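Chapter 3
Folding Fabric: From Flat Cloth to Tidy Stack
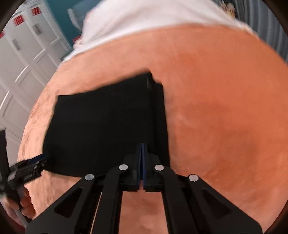
What You Will Learn

By the end of this chapter you will be able to:
- lay out a piece of fabric so that it folds square
- tell a fold from a crease, and a crease from a wrinkle
- choose between a half fold, a third fold and a side strip fold
- fold dark cloth neatly, even when the edges are hard to see

Words to Know
face, fold line, layer, side strip, grain, lint, nap

Why Start with Folding?

Folding is the first thing most of us ever learned to do with cloth, and I love teaching it for exactly that reason. Everybody walks into the room already knowing something! You have folded a towel, a T-shirt, a napkin, a flag at camp. In Chapters 1 and 2 you learned how fibers become yarn and how yarn becomes woven or knitted fabric. Now you get to put your hands on the finished cloth and find out how it behaves when you bend it.

Look at the black fabric in the opening photograph. It has a wide panel and, along the right side, a narrow folded layer, with a dark fold line between the two. We will call a narrow layer like this one a side strip. Notice how little else the black surface gives you to go on. The orange-tan surface under it is a different story, and its wrinkles are easy to pick out at the far left.

Dark cloth hides its edges from you. Light cloth shows every ripple, which can be annoying, but at least you know where you stand. When you fold something black, let your fingertips do a share of the looking. Run a thumb along the fold line from one end to the other and you will feel a twist long before you spot it.

A Story from the Shop Floor

Maricruz Carrillo ran the finishing table at the Zasasstead uniform shop for years, and she trained every new folder the same way. She handed over a black apron, turned down half the lights and asked for a perfect square. The first tries were terrible (mine was!). She would open the apron up again, smooth it from the middle outward with both palms, and hand it back. By the end of one November, the busiest month of the year, her table had sent out 609 black aprons, and the corners on the last one were as crisp as the corners on the first.

Her rule is still the one we use in class: smooth, square, fold, press with the hand. Smoothing comes first. A wrinkle left inside a fold gets pressed flat by the weight of the stack above it, and by the time you open the cloth it has become a crease.

Fold, Crease, Wrinkle

People mix these words up all the time, and in everyday talk it hardly matters. In this book they mean different things.

A fold is a bend you made on purpose. It has a layer on each side of it.

A crease is a line that stays in the cloth after you open it out. Some creases are wanted, like the one down the front of dress pants.

A wrinkle is a bend with no plan behind it. Wrinkles usually come in groups and run in several directions.

Try It: The 30-Second Fold

You will need one piece of dark fabric, one piece of light fabric close to the same size, and a clear table.

1. Lay the dark fabric face down and smooth it from the center toward the edges.
2. Bring the right side over to make a narrow strip. Check the fold line with your thumb.
3. Fold the rest in half toward the strip.
4. Do it all again with the light fabric. Allow yourself 30 seconds for each piece.
5. Trade with a partner and check each other's corners.

Jae-in Chae, who tested these activities with her own students, suggests doing the dark piece a second time with your eyes closed. Give it a try. Plenty of her students got a straighter fold that way!

Write down which piece felt easier and keep the note in your folder. You will need it in Section 3.1, where we begin with the half fold.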